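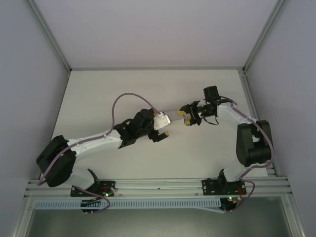 Two-arm cell, both grippers at the flat bar near the middle of the table.

To: Fosterwood Teleoperation Users List
From: Folinen Laboratory, Demonstration Office
Date: June 10, 2025
Subject: Re: Handover demonstrations, pace and rejected takes

Dear list members,

The office thanks the Millau group for its message, which is quoted in part below. We have discussed the questions with our operators and reply to each in turn.

> We have begun recording the bar handover by remote control with two arms
> on a common rail. Our operators are new to the work. Many of them move
> one arm, stop, look, and then move the other, so that the demonstration
> has long still periods in it. Does Folinen trim these periods before
> training, or ask for the take to be done again?

We ask for the take to be done again. Trimming was our practice until April. It saved operator time, but the joined sections left small jumps in the joint positions, and the trained policy hesitated at the same points. A pause of up to 2 seconds is now accepted. Anything longer is marked and the operator repeats the task from the start position.

New operators should be allowed to practice without recording. We schedule 8 practice handovers before the first recorded one, and we do not shorten this for staff who have used a single arm before. Moving both hands together is a separate skill.

> We would also like to know whether one person should drive both arms, or
> whether two persons may share the task. Our leader arms are mounted far
> enough apart that sharing is comfortable.

One person should drive both. We permitted shared operation during the first session of the Wike project and found that the two operators talked the handover through and waited for each other. The recordings were tidy, but the timing between the arms differed a great deal from one pair of operators to the next. If the reach is uncomfortable for a single operator, please move the leader arms closer together before recording begins.

> Finally, when the bar slips or turns in the fingers, do you keep the
> take?

This depends on what the operator does next. If the operator corrects the grip and completes the handover, the take is kept and labeled "recovery." If the bar is dropped, the take is rejected. Recovery takes are valuable to us, and operators should not be told to avoid them, nor should they produce them on purpose. In our last set, 9 takes carried this label.

We add two points that the Millau message did not raise. The receiving gripper should be fully closed before the giving gripper begins to open. Operators who hurry tend to overlap these actions, and the fault is hard to see at normal playback speed. We review the gripper position traces as well as the video.

The cables at the wrists should also be checked at the start of each session, with both arms moved slowly to the handover position. A cable that pulls on the wrist can be felt only weakly, or not at all, through the leader arm.

The current operator instructions are in the Wike folder of the shared archive. Members who wish to suggest changes are asked to reply to the list so that all sites may comment.

Respectfully,

Demonstration Office
Folinen Laboratory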